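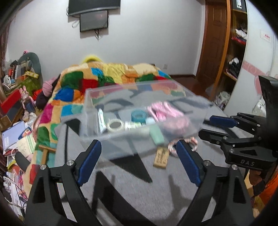
Do the small bits have to come out of the box before you move it?
Anything that sticks up over the rim does, and anything that can roll off whatever you're setting it down on. The rest can stay put as long as the box stays low and you keep it as level as the job allows.

House rules for handheld gripper work — gallery

Quick page, sorry, put together in a rush on 31 December 2024 before everyone vanished. It covers working in people's own rooms with the handheld grippers. Rules first drafted in October by Styliani Vasilakis, then hacked about by me and Hendrik Modise after the Dirkberg sessions. Pictures show the sort of job meant: clear box, household odds and ends, two grippers. Click for the big versions. The full sheet is on the Oltetti shared drive, ask Irina Tudose if your login has died again.

1. Moving the box

Open box, tape and little bottles in it, over carpet. Typical stuff.

Keep it low. Both hands working before it leaves the floor. If it tips, put it down and start the lift again, don't try to save it in the air. A saved box looks fine to you and is a mess in the recording.

Loose things on the carpet — leave them till the box is down. Don't nudge them aside with a finger tip half way through. If one is in the way, stop, move it, start a fresh take.

Watch your shadow too. Standing between the lamp and the work is the commonest note Rajkumari Semwal writes on returned takes, and she's written it on mine.

2. Small items, one at a time

Hair tie with a charm on it, held by the charm. Box underneath, second gripper over at the side.

Pick the stiff part if there is one. Soft loops swing, so wait for the swing to settle before you travel. Jaws stay over the box or over the bed, never out over the floor where you will spend ten minutes on your knees looking for it.

Second hand: either it's doing something or it's parked to one side. Hovering about is neither. Pankaj Gautam wants this one in capitals but I've said no.

Don't squeeze harder becuase it feels safer. Close until it holds, stop there. Crushed tubes and bottles come out of our budget, and the people we visit do notice.

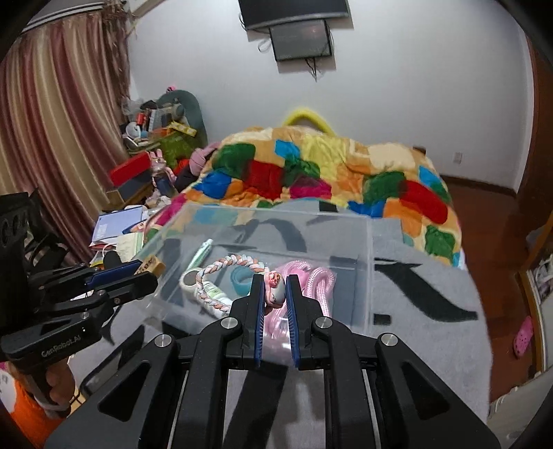 3. Other people's rooms

Their home, their things. We ask which items can be used and we use those, nothing else off the desk or the shelves however handy it looks.

No opening drawers. No tidying up to make it look nicer — clutter stays as found, a lived-in room is the whole point. Letters and papers with names on: ask the householder to turn them over or put them away. Don't do it yourself.

Screens off unless they say otherwise. Shoes off if they say so. Beds are ok as a work surface with permission, ask every time, even on a return visit.

4. Takes and breaks

Max 200 takes a day per person. It was 400 in the old Edine rules and wrists were suffering, so it's been halved and is not up for discussion. Hendrik did 178 in one go at the Jitpraphai flat and couldn't hold a mug after. Stop well before that. Rest when your hands say so, not when the list says.

Dropped item = keep the take, mark it as a drop. Please don't delete them. We lost 136 drops last round to people being tidy and they were wanted.

Cables: check where they run before you lift anything. Same again after each break.

5. Before you leave

Everything back where it was. Householder looks it over with you, signs the sheet, gets a copy. Pads wiped, both grippers in the case, case shut properly (the left catch sticks, push it).

Anything broken or lost gets told to them there and then, and goes on the form the same evening.

More pictures when I get round to sorting them. Corrections to Irina please, not to me, my inbox is full untill the new year.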